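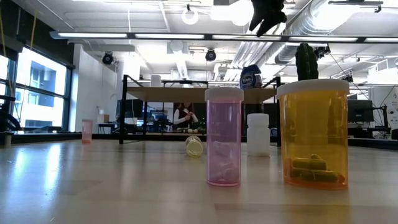
About Stesau

Stesau is a small shop and mail-order business selling empty bottles, vials and jars, along with the shelves and trays to keep them on. Most of what we carry is for the medicine cabinet, but customers also buy from us for beads, seeds, screws, spices and fishing tackle. We sell containers only. We are not a pharmacy and we do not sell or ship anything to go inside them.

The business was started by Eirlys Cadwaladr, who had been buying pill bottles by the case for her mother's house and selling the extras to neighbors. She still does the ordering and answers most of the email. There are 6 of us now, and we work out of the former Laskowska bakery building, with the shop in front and the packing room where the ovens used to be.

What we carry

Our main line is translucent plastic bottles with screw caps. They come in 12 sizes, from vials that fit in a shirt pocket to wide bottles you can get three fingers into. Amber is the color most people ask for. We also stock pink, purple and pale yellow, which are popular with families where several people keep their bottles on the same shelf — one color each, and fewer mix-ups in the morning. If you don't want the contents to show, we have opaque white bottles as well.

The tall, narrow bottles take up the least room on a shelf. The wide ones are easier for stiff hands. If you are not sure which to order, ask us for a sample set.

Caps are sold with the bottles and also separately. Ribbed caps are our standard. Child-resistant caps are available in most sizes and are marked as such in the catalog. Please check the cap size printed on your order slip before buying replacements, as caps from the older Brundeo line do not fit the current bottles.

Shelves and trays

We added shelving later on, after customers kept asking what they should put everything on. The Kesari shelf is a countertop unit with a black metal frame and a wooden board. It ships flat and goes together with the hex key in the box. Trays and drawer dividers are listed under Storage.

Ordering

There are 88 items in the current catalog and no minimum order. Orders received by 1 p.m. are packed the same afternoon. Clinics, schools and senior centers can set up an account and pay by invoice.

Unused bottles can be returned with their caps. We can't take back anything that has been filled or labeled.

The shop counter is open weekdays from 9 a.m. to 4 p.m. We close for stocktaking in March, and orders placed that week ship when we reopen.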